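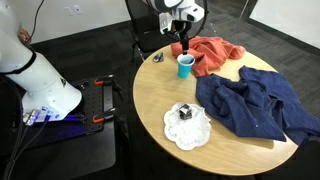 Station 3, arm and work table at time of inspection.

Gata Automation Program
Pre-Purchase Inspection Checklist: Tabletop Handling Stations
Site: Tustby
Date of inspection: Tuesday, May 25, 2021

This checklist is to be completed before any funds are committed for additional stations. Entries marked Hold must be cleared in writing before the purchase request is forwarded.

1. Base and mounting
Arm base bolted to mounting plate: Pass
Plate secured to platform: Pass, with comment
Comment: The plate is held by two orange-handled clamps, one near the back edge and one near the front. Clamps are accepted for trial use. The quotation from Homuvau does not list permanent fasteners for the platform, and these should be priced as a separate line.

2. Cables
Cables clear of the arm's path: Hold
Comment: A thin cable loops beside the arm, and heavier black cables run down from the base. Cable sleeves and floor covers are to be added to the budget for each station. The room is carpeted, so adhesive floor covers should not be ordered without a sample.

3. Personnel clearance
Marked standing area for operators: Hold
Comment: A hand was resting against the arm at the time of inspection. Contact with the arm is permitted only under the site's written procedure, and a copy is to be attached to the request. Floor marking is not in the current estimate.

4. Work table and test items
Table suitable for the planned tasks: Pass for light items only
Comment: The round table was set with a light blue cup, an orange cloth, a navy towel and a paper doily. The towel drapes over the table's edge — acceptable for cloth handling, but the load limit and stability of the table have not been documented. Replacement tables are to be quoted with the stations.

5. Furniture and surroundings
Office chair behind table: Move before powered operation
Wall outlets: Circuit rating to be confirmed by Facilities

6. Budget notes
Stations requested: 7
Allowance per station for clamps, sleeves and markings: $161
Reserve for test items, all stations: $1000
Comment: Spare gripper fingers are excluded from the Homuvau quotation. A second quotation has been requested from Tạ. Training hours remain unpriced by both suppliers.

Result: Conditional. Items 2 and 3 to be reinspected. Delivery in December remains the planning date, subject to clearance of all holds.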